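The slow part of picking up an aubergine

Hokcombe's kitchen line has one arm, one gripper and a planner called Chien. Tikico, the firm that writes the software, rebuilt Chien from the ground up in February.

The old version planned a whole move before the arm left its rest position. If the vegetable rolled, the plan was thrown away and worked out again, which took 3000 milliseconds. The new one plans in short pieces and checks each against the wrist camera. A fresh piece takes 200.

Glossy skin is still awkward. Highlights shift as the camera moves, and the vision code can take them for an edge. Tikico's answer was to compare several views before trusting an outline — slower, but it drops fewer things.
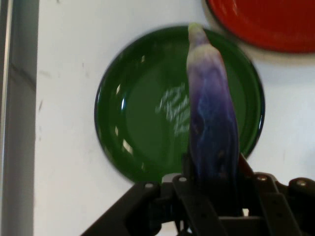
An aubergine held upright in the gripper, with green and red plates behind. View from the wrist camera.

Once the fingers close, the gripper hides part of what it is holding. Chien fills in the rest from the last clear view and keeps that shape until release.

The team replays 300 recorded grasps after every change to the code. They want 1000 before the next release, most of them with curved or shiny vegetables.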